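Ticket: Cell 2, gripper loses red pepper on the way to the plate
Opened by: Trevor Dawber
Opened: 4 June 2018
Priority: Medium (it was High until lunch)

Problem: The arm picks up the red pepper fine, starts its trip to the plate, and lets go partway. The yellow and green ones arrive without complaint. The bread roll has never given anyone trouble in its life.

What I tried first: Restarted the controller, as is tradition. No change. Swapped the finger pads for the spare set from the Grandik drawer. No change, except that I now own two used sets of pads.

Next I checked the grasp at table height, before any lift. Fingers closed, blue light on.

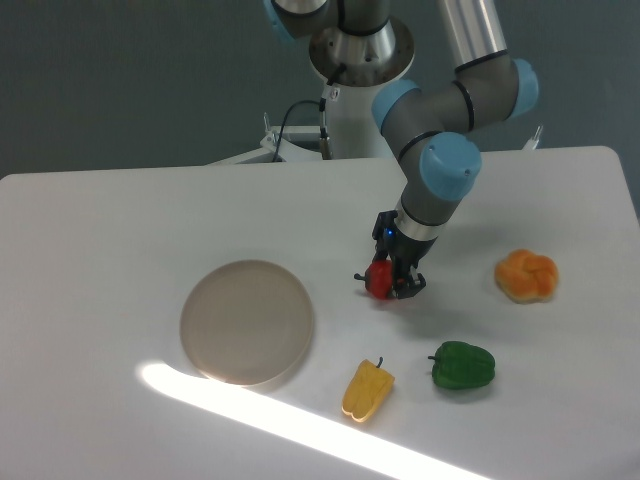

Gripper closed on the red pepper, plate to the left.

So the grasp wasn't my first suspect. I blamed the sunlight across the table instead, on the theory that the vision was getting the pepper's width wrong. I taped cardboard over the window for 4 runs. It dropped the pepper in all of them, in very pleasant shade. Cardboard is down again.

Then I opened the job file, which I should have done before the cardboard. Grip force for the red pepper was set at 2 percent. The other items are at 100. Somebody typed 2 and presumably meant to keep going. The change log says November and "misc," so thank you, whoever you are. 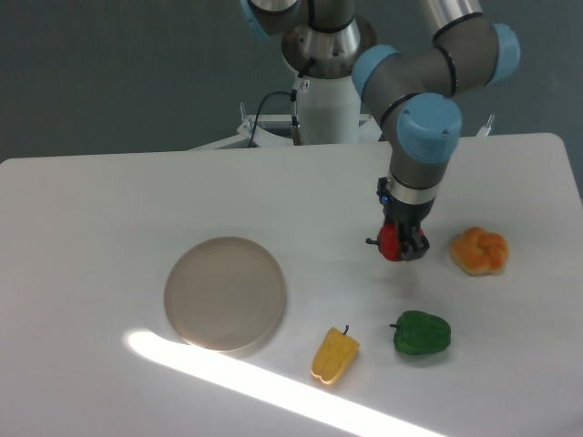
I set it to 100, slowed the first part of the lift, and saved the file under a new name so the Oosthuizen backup doesn't helpfully put the old one back overnight. It did that to Belov's settings last time and we lost a morning to it.

Still to do: 200 cycles before I close this. Please leave the job file alone until then. Spare pads are back in the drawer, marked USED.

Status: Open, watching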